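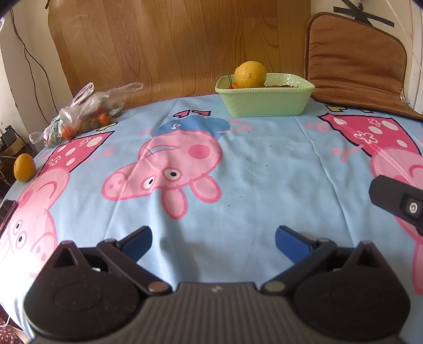 Slide 1. Title

Mareike Engelhardt, Risivo. Talk given 4 Feb 2026. Skip the bio, it is in the program.

Question for the next 12 minutes: can a machine put the groceries away yet? Short answer for the room: parts of it, slowly, on a good day.

Slide 2. What counts as the chore

Fruit on a table, a basket, a bag. Move the fruit to the basket. Take more out of the bag. A child of four does this without instruction.

Leave the slide up while people read. Then ask who has tried it with a two-finger gripper.

Slide 3. Results from October

245 attempts, single citrus fruit to basket. 37 failures. Of those, 14 were the cloth: a finger caught a fold and dragged it, and the fruit rolled. Remaining failures were mostly bad approach height at the basket rim.

Do not read the table aloud. Point at the cloth row.

Slide 4. Bags

Clear plastic is the hard case. Depth sensing sees through it or sees glare. Small fruit inside shifts when the bag is touched, so the plan is out of date at first contact. We have no success rate to report for bags. Say so plainly.

Slide 5. Printed surfaces

A busy tablecloth gives false edges. Ackermann detector picked up printed shapes as objects until we retrained. Plunico did better on prints and worse on yellow fruit under warm light. If asked why, we have not isolated it.

Slide 6. Shop floor

Same arm, Dukanness packing line, plain gray belt, one part type. Far fewer stops. The task was narrower and the comparison is not fair. Mention before someone else does.

Slide 7. Open items

Cloth contact. Bag opening. Recovery after a drop, currently done by hand.

Questions. Repeat each one into the microphone.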